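Low-Code App Builders: Frequently Asked Questions

We get asked about low-code tools on nearly every first call now, usually by somebody who has just sat through a sales demo. These are the questions that come up and the answers we give. We write custom software for a living at Zakero, so read them with that in mind. We have also built on two of these platforms for clients and would do it again for the right job.

Last reviewed 05/06/2018 by Omolara Jibrin

What is a low-code platform?

A tool for building business apps mostly by dragging boxes around. You lay out screens, connect them to a table of data, and draw the rules as a flow chart. When the boxes run out, you write code. How soon the boxes run out is the thing you should be asking about, and it is the thing the demo is built to avoid.

Is "no-code" different?

Slightly. No-code tools don't let you write code at all, or they hide it in a place the brochure doesn't mention. Several products have switched labels in the past two years without changing much else. We would ignore the label and look at what you can export and what you can override.

Can my office staff really build their own apps?

Some of them can. If you have a person who already runs half the company from a spreadsheet full of lookups, that person will do well. Everybody else will build one form, get stuck on the second, and send it to IT.

The hard part of a business app was never typing the code. Somebody has to decide what happens when an order is split across two warehouses, or when a customer has two accounts and wants one invoice. A drag-and-drop screen doesn't decide that for you. It lets you skip the decision until the app is live, and then you make it in a hurry.

The vendor says apps get built 10 times faster. Is that true?

Faster than what? We ask this every time and have yet to get a straight answer. The first version of a simple app does come together quickly, and we've seen a decent leave-request form finished before lunch. Then come permissions, the import of old records, the report the finance manager wants in a certain layout, and the sign-in system. None of those go any quicker on the platforms we've used. One or two go slower.

If a vendor gives you a speed figure, ask for the project it came from and ask to talk to the people who ran it.

What does it cost?

Look at the per-user price first, then at what counts as a user. On Sultex, the platform we are asked about most, a person who only reads a report needs the same license as a person who edits records. One client signed up for 31 seats and was quoted for 208 by the time warehouse staff and outside drivers were included. The app had not changed at all. The price per seat had come down a little, which was presented as good news.

Also check for charges on:

Records stored past a limit
Calls to outside systems
A separate test environment (you want one, and it should not be an extra)
Support from a human being

Who owns the app?

You own your data. Most contracts are clear on that. The app itself is another matter. The screens and flows live in the vendor's format and run on the vendor's servers, and if you stop paying they stop running. A few platforms offer a code export. We opened one of these exports last September and found thousands of lines of generated code that depended on a library only the vendor could supply. We would not call that an exit.

What if the vendor shuts down or gets bought?

You rebuild. Florance was a perfectly good little form builder until it was bought, and customers got four months to move. Those with written notes on how their apps worked managed it. The rest had to reverse-engineer their own business rules from screenshots.

Write the rules down somewhere outside the tool. It's dull work and hardly anyone budgets for it.

Is it secure?

The platform itself probably is, at least as much as anything your own team would set up. What people build on it often isn't. The usual mistake is hiding a field on a screen and assuming the data behind it is hidden too. On more than one platform it isn't, and anybody with a login and some curiosity can pull the whole table.

Ask the vendor to show you, live, what a low-permission user can reach through the API. If the sales engineer has to get back to you, wait until they do.

Will it work on phones?

It will open on phones. Whether anyone will want to use it there depends on the app. Most of the builders shrink the desktop screen, stack the fields on top of each other and call it mobile. That's fine for approving a request. It is miserable for a 4-page inspection checklist filled in with one hand.

Offline use deserves its own round of testing. "Works offline" can mean that the app saves everything and syncs later, or it can mean that it doesn't crash until you press Submit. Put a phone in airplane mode during the demo and fill in a record with a photo attached. Then have a second person change the same record and see whose version wins.

We did this with a cleaning contractor, Ó Gríofa, before they committed to anything. The supplies form looked great in the office. In a basement with no signal it kept the text and dropped the pictures, with no warning to the person holding the phone.

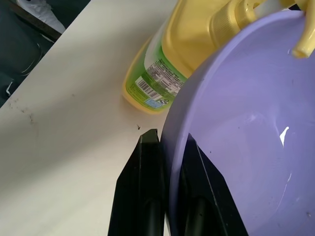

Can it connect to the systems we already have?

Vendors like to show a wall of logos. Each logo means that a connector exists. It doesn't mean the connector does what you need. Plenty of them read data but can't write it back, or they handle customers and invoices but not credit notes. Get the list of supported actions for your two most important systems and go through it with the person who uses them every day.

If your main system is old and was customized by somebody who has since left, assume there is no connector and price accordingly.

When do you recommend low-code?

When the app is for internal use, the number of users is small and steady, the rules fit on a page, and you could live without it for a week. Request forms, simple trackers, and a replacement for that shared spreadsheet everyone is afraid to sort. We've told people to go and buy a platform for these and sent them away with no work for us.

When do you advise against it?

Anything your customers log in to. Anything where the per-user fee rises with your own growth. Anything that involves heavy calculation, since flow charts with sixty branches are harder to read than code and much harder to test.

We already bought one and it isn't going well. Now what?

Stop adding to it for a month. Make a list of every app that has been built, who built it, and who still opens it. Usage logs will tell you more than a meeting will, and you'll likely find that a few apps do nearly all the work. Keep those, document them, and find out your renewal date and notice period before you talk to anyone about replacements, us included.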